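Week 2 handout: Pricing a small catering job

Read this before the seminar. The quiz is short and so is my patience with people who confuse markup and margin.

1. Food cost

Our running case is Gustetum, a lunch caterer that has 148 covers to feed and a strong belief that parsley is free. Start with the recipe card and price every line, oil and salt included. Ingredients for the job come to 1,554 dollars, or 10.50 a head. Toast for the soup goes on the card too, butter and all.

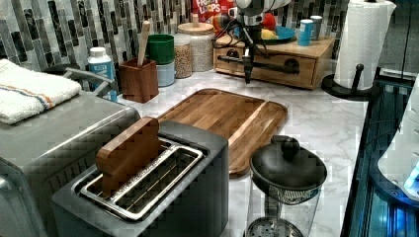 2. Labor

Count prep, service and cleanup. Students remember the first two. Gustetum pays for 30 hours in total, and the hours spent chopping are paid at the same rate as the hours spent looking charming with a tray.
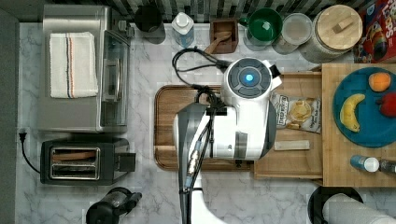
Travel time is labor as well. If the van is moving and someone on the payroll is in it, write it down. Last November half the class left this out and produced a business that lost money faster the farther it drove.

Then there is waste. Buy a whole squash and you pay for the skin and seeds. Divide the purchase price by the usable share, so a three-dollar squash with a 75 percent yield costs you four dollars' worth of squash.

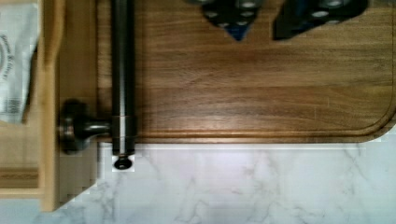 Yield tables are in the course packet – use them, and don't invent a number that makes the answer come out round.

3. Overhead

Rent, insurance, repairs, the phone. Gustetum charges a flat 200 dollars per job, which is crude but beats the usual method of hoping. Equipment wears out whether or not you have a column for it. 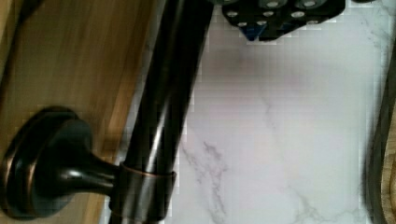
4. For next time

Work out the lowest price per head that covers all three costs, using 20 dollars an hour for labor. Then add a 30 percent margin on the selling price. If you multiplied by 1.3, go back to the first paragraph.

Bring a calculator.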